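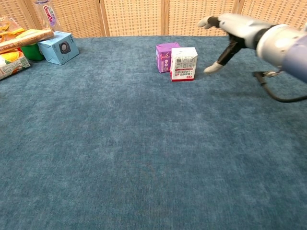
June 15, 2018

Table covering, second entry. Blue-teal velvety cloth, 1,067 mm wide off the roll, bought through Sornville. It covers the top front to back with no seam. Pulled tight along the back edge so it meets the woven screen in a straight line – last time a fold there threw a shadow on everything small.

Pile direction: still mottled. Light and dark patches shift with every hand that brushes it. Thu Diệp tried a clothes brush, left to right, 7 strokes per strip. Better for an hour, then the streaks came back. Steaming not tried yet.

Screen: three-panel arrangement from November dropped, too shiny at the old angle. The woven panels are now parallel to the table. Check the hinges before moving it again, the pin on one of them works loose.

Small cartons: purple one has a crumpled top edge. Keep it for setup, ask Irkanent for a clean one. Light cartons skate on bare tabletop but hold on the cloth with the pile running toward the back. With the pile running forward they creep when the table is bumped. Cloth weight is 393 g per the Jurkum label, almost certainly per square meter, label doesn't say.

To do:
– lint roller, 4 refills
– mark pile direction on the underside in chalk
– ask Hầu whether the roll has enough left for a second table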